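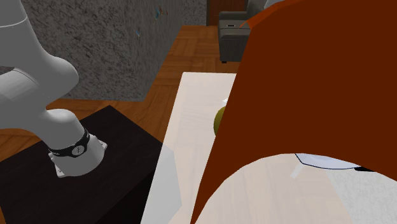 **Vekine 11T servo stripping gears — anyone else?**

**mudflap_rc** — 19 July 2025
Third one gone since November. Stock Cemuveo buggy, 1:10, nothing crazy, mostly carpet and a bit of grass. Lands nose first, servo buzzes, no steering to the left. Opened it up and its the same gear every time, second one down. Swap brands or just buy the metal set?

**toe_in_tina**
Metal set. Done.

**kerbhopper**
Metal gears just move the problem. Next thing to go is the horn or the bellcrank. Is your servo saver cranked all the way down? Mine was from the kit.

**mudflap_rc**
Uh. Yeah pretty tight. Manual says tighten till it stops

**kerbhopper**
Manual's wrong then. Back it off a turn and a half, try again.

**slowlap837**
Disagree. Ran mine loose for a season and the car wandered all over the straight at Dovness. Tight saver, better servo. Hepburn do a low profile one, fits with the 15 mm posts. Over 1,000 packs on mine and still going

**toe_in_tina**
1,000 packs lol. You counted?

**slowlap837**
Charger counts them.

**kerbhopper**
Wandering is slop in the steering posts, not the saver. Shim them.

**slowlap837**
Shimmed them. Still wandered.

**mudflap_rc**
ok so backed it off one turn, ran 11 minutes on the grass, few bad landings. Steering feels a bit vauge but no buzzing. Ordered the metal set anyway — what grease are people using?

**toe_in_tina**
Whatever comes in the bag. Don't pack it full, it gets in the motor.

**kerbhopper**
Thin smear, and check the case screws after the first run, mine backed out twice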